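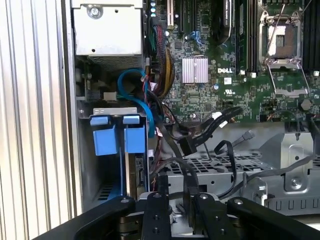 Last changed Sat 30 October by Annick Tanguy

Desktop tower (interior)

The inside of a desktop tower is the space within the case of an upright personal computer, where the motherboard, power supply, drives and cables are mounted. It's a wonderfully tidy bit of everyday engineering, and most of it can be explored with one side panel off and the machine laid flat.

Layout

The motherboard is the largest part and takes up most of one wall. It's often green, although black and blue boards are common too. The processor, memory and expansion cards all plug into it, and the maker's name is sometimes printed right on the board, as on many Dell machines. The power supply is a closed metal box with its own fan, and from it comes a thick bundle of coloured wires. In the usual colour code black is ground, red carries 5 volts and yellow carries 12 (some makers use all-black leads, which look smart but are harder to follow!).

Drive bays

Hard drives sit in a metal cage or bracket. In many office towers the drive clips into a plastic carrier with squeeze tabs at the sides, so it slides out with no screwdriver at all. Blue is a favourite colour for these tabs and for release latches, and it's a lovely touch: a newcomer can see straight away which parts are meant to be handled. Data travels along a thin SATA cable, separate from the power lead.

Processor and cooling

The processor sits in a square socket, held down by a metal frame and a small lever. A finned heatsink goes on top, with a thin layer of thermal paste between the two. Raising the lever frees the chip, and an empty socket should be covered if the board is going to be stored, as its contacts are very fine.

Refurbishing

Towers are great to learn on, being roomy and forgiving. The Trestach repair group, started one August by Vasco Serrano and Analyn Gatchalian, has stripped and rebuilt 60 of them and keeps the spare carriers sorted by shape (a surprisingly satisfying collection).

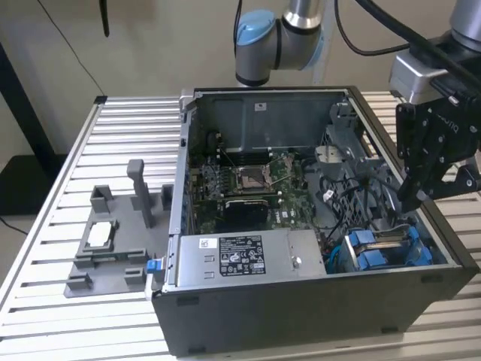
Do the drive and power supply have to come out before the processor can be removed?

Usually they can stay where they are, as long as the heatsink can be reached and lifted clear. Unplug the tower first, and move any cables that lie across the board.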